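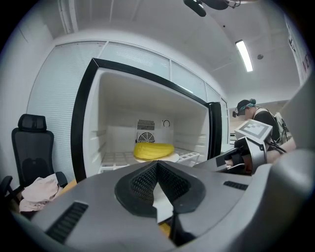 Florian Hubmann told me, before I had my notebook open, that our congregation in Paltham had "never had 213 members, only 213 names". The parish roll, which I spent June transcribing, rather bears him out.

## Method

I compared the roll with the hall's supper sign-ups. Forty names appear on both. One family is entered under three spellings, each in a different minister's handwriting, and I've kept all of them out of cowardice.

## Still to do

Ask Ashley Penrose about the missing baptism register, again.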